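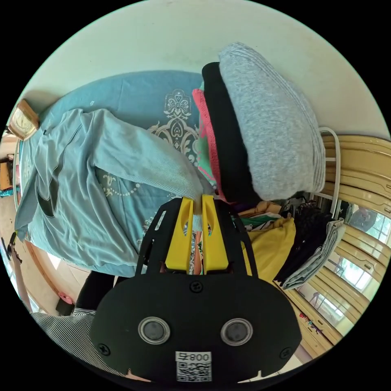 *Fig. 3. Hand-held gripper, fingers pointed at the clothing on the bed.*

## Recording your first clothes-handling demo

Now for the fun part! You show the Bala gripper how a shirt gets picked up and folded, and the robot learns from your own hand movements (no code, no joystick).

1. Lay a few garments on a bed or table. Mixed colors and thicknesses are great; a heavy sweater teaches things a thin shirt can't.
2. Hold the gripper from behind with the yellow fingers facing the clothes.
3. Press the trigger twice and wait for the long beep.
4. Move in at an easy pace, close the fingers on a sleeve or hem, lift, and place.
5. Hold still for 3 seconds, then press once to save.

**Note:** Keep your sleeves and free hand away from the two round lenses on the base plate. A covered lens spoils the tracking, and you'll have to record that take again.

**Note:** Fumbled a grab? Keep going! A missed sleeve followed by a good second try is well worth saving.

**Caution:** Don't squeeze zippers, buttons, or hooks between the fingertips. They can nick the plastic.

Do seven takes per garment, moving it a little each time. When you've finished, dock the gripper and open Takes > Review to trim the starts and ends. Training is covered in the next section.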